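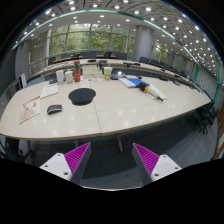 Ribbed pads fitted, fingers open, mouse on the bare tabletop.

Ticket 330: handheld gripper, pad comparison
Opened by: Arvo Räsänen
Status: open, reluctantly

Symptom: with the Plidmont smooth pads, the mouse rotates in the grip on lift. 26 tries, 900 opinions. Swapped to the ribbed magenta pads from Indwood and kept the same mouse, same table. 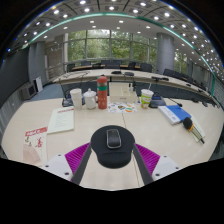
Mevbridge support suggested recalibrating finger width. Did that. Then they suggested doing it again, so I did that too, with less enthusiasm. The reading moved from 36 to 36.

Next I tried approaching with one pad on each side of the mouse and the scroll wheel pointing away from me.
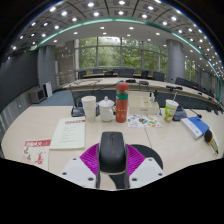
Ribbed pads are my preference so far, but I want a full run on the Hrubý arm before closing. Handheld results flatter everybody, me included.

Still needed from support: torque spec for the pad screws. Please don't send the calibration PDF again. I have it twice.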